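Jul 5, 2018
Shared shop, arm bench

Pejman wants to move the sink task from the simulator to the real arm this month. I said no again and am writing the reasons down so I stop repeating them at the kettle.

Ran 51 resets of the kitchen set overnight with Parviz's grasp planner. It reported 19 clean picks. I replayed those one by one this morning and threw out 3 where the fingers closed on air and the object came along anyway. Contact settings again. We "fixed" those in June. The planner still scores a pick by where the object ends up, so it will happily count a glitch as a win, and I don't trust any number it prints until it checks force at the fingers too.

Second gripe, the Tramow servo at the wrist. The simulated joint has no slop in it. The real one has 2 degrees that I can feel by hand with the power off, and Masaru felt the same. He thinks a new spline adapter will cure it. Maybe. He thought that about the elbow.

Two renders, different resets of the same set:

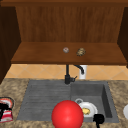
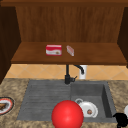 The shuffle script is Omid A.'s work and I was ready to dislike it. It does change what is on the shelf and in the basin from one reset to the next, I'll give it that. What it never touches is the room. The black faucet hangs over that sink in both, same tile, same speckled counter, and a policy could learn the faucet by heart and look clever doing it. I'd take a mug on its side in the basin as a fair test, and the plate lying tilted with the yellow bit of food on it as a better one, but only if the sink moves too. Our bench sink is shallower and the tap swings.

To do before anyone powers the arm:
- force check in the scoring, Parviz
- sink depth and faucet position into the shuffle, Omid A.
- measure wrist slop again with the adapter fitted, Masaru and me
- rerun with the same seeds and compare

Pejman says this is a week's work. I have it down as longer.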